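March, 14:20

Wool felt shrinkage, second batch. Samples cut from the Fliltis roll, 70 mm square, edges marked with cotton thread. Kaja washed six of them on the short cycle with the plain soap. The Robles dye bled a little into the rinse – note for the colour card.

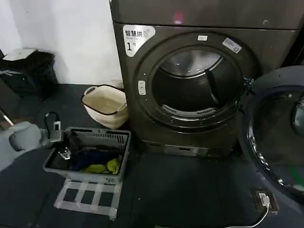
Dryer no. 1, drum empty.

Thread marks held on all but one square. Rasmus wants the thicker felt tried next, same soap, longer soak. I would keep the soak as it is and change the water first – ours is hard. Ask Algirdas for the old Clellonska sheets before cutting more.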